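Can a Robot Really Tidy Up?
A Clever Machines explainer for readers aged 8 to 12

You have probably seen a video of a robot making breakfast or folding a T-shirt. The music is cheerful, the robot never drops anything, and the video ends before you can ask a question. So let's ask some. To help, we went to see the after-school robot club at Kirkville, where a group of pupils is trying to teach a robot hand to pick things up.

Who is in the club?

The club meets at 4 in the computer room. It is run by Aroha Te Moana, who teaches maths during the day and doesn't believe anything until she has seen it happen more than once. One of the oldest members is Brodie Hapeta. He joined because he wanted to build a robot that would clean his bedroom. He says his bedroom is still a mess.

Where is the robot?

Inside the computer. The club's robot is a simulation, which means it is a pretend robot in a pretend room, a bit like a character in a game. The program they use is called Skustell. It works out where the robot hand goes, what it bumps into and what falls over.

Simulations are cheap and nobody gets their thumb pinched. If the robot throws a bowl across the room, you press a button and start again. But a pretend bowl is only as good as the sums behind it. Real bowls can be greasy. Real tables wobble. A robot that does well on a screen may be hopeless in a kitchen, and you should remember that when somebody tells you their robot "works".

What is a gripper?

A gripper is a robot's hand, and it is a very simple one. Yours has four fingers and a thumb, and your skin tells you when something is slipping. The club's gripper has two stiff fingers. They move apart to open and together to close.

To pick something up, the program has to decide where to put the fingers, which way to turn them and when to close them. You do all of this without thinking when you reach for a biscuit. Try it wearing thick mittens and using just one finger on each hand, and you will have more sympathy for the robot.

Does the robot know what a bowl is?

Not in the way you do. You know that bowls hold soup and that you shouldn't drop them. The program has numbers. The club's task is called Dremon, and in one part of it the robot has to pick up a bowl when there are other things lying nearby. The pupils ran it 400 times last term and wrote down each result. The first time they put the result in their newsletter, they only mentioned the good tries. Aroha Te Moana made them write it again.

"I was cross," says Brodie. "But if you only count the ones that go right, you always get full marks."

The gripper with its fingers open and nothing between them, and the gripper holding a white bowl: 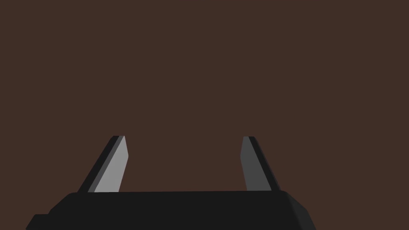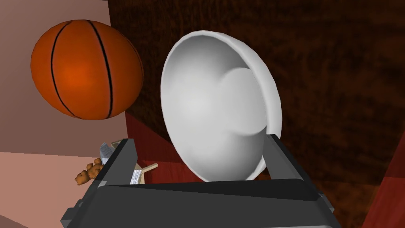 What should you ask when you see a clever robot?

Ask how many tries it took. One good picture or one short video can't tell you that.

Ask whether a person was steering. Some robots in videos are being moved by someone with a controller, a bit like a puppet.

Ask what happens if you change something. Would it still manage with a mug, or in the dark, or with the cat walking past?

Will robots be tidying our bedrooms soon?

Some grown-ups will tell you yes. They have been saying so since your grandparents were small. The Kirkville club is going to try a cup next, and Brodie thinks the handle will cause trouble.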